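The car started talking to me on the Thursday after I picked it up. Before that it had only bonged.

It was a second-hand Vudemier, silver, with 3541 miles on it and a dashboard like a fish tank. The man at Thaler's had shown me how to pair my phone and I'd nodded the whole way through, the way you do at the dentist.

"You seem tired," it said, just past the Collura roundabout. "Shall I find a place to stop?"

I was doing 30 behind a bus. I said no thank you (I did say thank you, I was brought up properly) and it put the seat heater on anyway.

By the weekend we were having words. It wouldn't play the radio until I'd agreed to something 262 pages long, and when I tried to skip to the end it asked me, very gently, whether I'd like it read aloud. So I pulled into a lay-by and rang my sister.
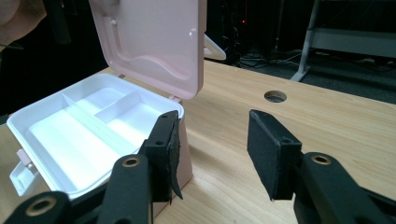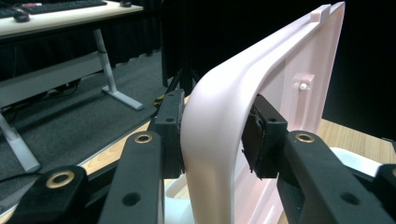
She told me to switch it off and on again. I told her it was a car, and she said that made no difference these days.

So I did. I got out, locked it, walked to the gate and back, and stood there in the drizzle feeling a right lemon. When I got in again the screen was black for ages - then a little blue light, then the bong.

"Welcome," it said. "Who are you?"

I thought about it for a bit, with the wipers going. Then I gave it my sister's name.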